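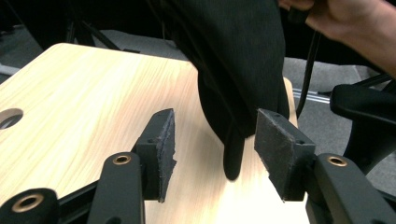

I've had the Kasdale hand gripper kit on my bench since September, and I've grown fond of it – slow evenings and all. The arms went together in one sitting, with Mohandas Rodrigues reading me the steps over tea. Brass-rimmed holes in the linkages are a lovely touch at this price.

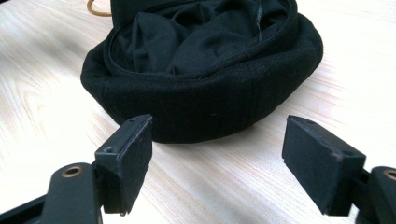 Jodholm Workshop Letter, No. 27, p. 36

Soft black cloth is a fair test for any gripper, and I'd happily buy spare pads – mine look scuffed already!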